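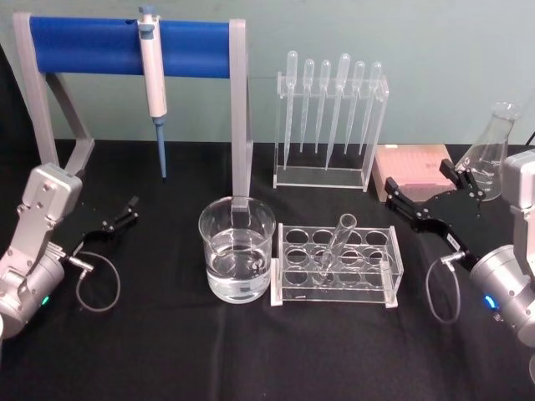 Figure 4. Two-arm bench station with pipette stand, transfer pipette rack, beaker and test tube rack.

Section 4. Setting up the bench and sharing it with the arms

This section is for bench staff at the Brarkari laboratory who work at a Hasaron two-arm station. It covers laying out the glassware, handing work over to the arms and taking it back. Wiring, homing and gripper replacement are in Section 3 and are done by the site engineer only.

Issued 21 Oct 2022. Replaces the loose sheets kept in the bench drawer.

4.1 What changes in your working day

The station takes over picking up, holding and placing test tubes. Pipetting stays with you, and so do labelling, checking volumes and deciding whether a sample is fit to use. Before the station came in, one person stayed at the bench for a whole run. You may now leave the bench while the arms are working, but you must stay in the room.

Each shift has 2 named operators. One is in charge of the station and signs the run log. The other does the manual work and may press stop at any time without asking first. Pressing stop is never recorded as an operator fault.

Run times and stop counts are stored by the station. Under the Kokkinos site agreement they are used for maintenance and are not used to assess staff. If you are asked for them for any other purpose, refer the request to your shift lead.

4.2 Laying out the bench

1. Press pause on the control panel and wait for the panel to show HELD.
2. Smooth the black surface with the flat of your hand. A fold under the tube rack will tip it enough to spoil a placement.
3. Put the pipette stand at the back left. Hang the micropipette from the blue bar with no tip fitted.
4. Put the transfer pipette rack against the wall, to the right of the stand. The pipettes need not all sit at the same height.
5. Put the tip box and the conical flask at the back right. Close the lid of the tip box.
6. Place the beaker in front of the upright post of the stand. Fill it no higher than the line given on the job sheet.
7. Place the test tube rack directly to the right of the beaker.
8. Check that both gripper cables hang freely and that neither is caught under glassware.

Caution: Do not move the arms by hand to make room. If an item will not fit, leave the arms on HELD and call the site engineer.

Note: The part of the bench nearest you is kept clear. Do not use it for notebooks, pens or spare tubes, even while the arms are paused.

4.3 Starting a tube placement

1. Load the job called Grilillow from the panel. The older rack job has been withdrawn.
2. Check the tube for chips and cracks before the gripper closes on it.
3. Stand back behind the floor line and press start.
4. Watch the first placement from beginning to end. After that, a look at the rack between placements is enough. 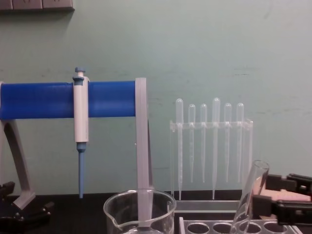
The gripper carries the tube at a slant and brings the lower end to the rack first. New staff often take this for a fault and stop the run. A slanted tube is normal during the approach. Press stop if the lower end touches the top plate anywhere other than at a hole, or if the tube slips in the fingers.

A tube that is left leaning in its hole can be straightened by hand once the panel shows HELD. Enter it in the log as "leaning" and carry on.

Caution: Never reach in to catch a falling tube. Broken glass is cleared with the tongs after the station has been stopped and locked.

4.4 Taking the bench back

1. Press pause and wait for HELD.
2. Turn the key to LOCAL and take it with you. The arms cannot restart while the key is out.
3. Do your manual work. Hang the micropipette back on its bar when you finish.
4. Return each item to the place given in 4.2.
5. Put the key back, turn it to RUN and tell the other operator before you press start.

If the bench has been in LOCAL for more than 90 minutes, the panel will ask for a position check. Allow it to finish. It runs at slow speed and can be stopped in the usual way.

4.5 Panel messages

HELD: Arms paused. Safe to reach in.
WAIT: Arms slowing down. Keep your hands out.
GRIP LOW: The fingers have not closed firmly. Stop, take the tube out and try a new one.
293: Item not found where expected. Compare the bench with 4.2, then press retry once. If the message comes back, switch to manual working for that batch and report it.

Manual working remains an approved method for every test on the list. All bench staff complete one manual run each month to stay signed off, and shift leads set time aside for it. The next review of this arrangement is in December.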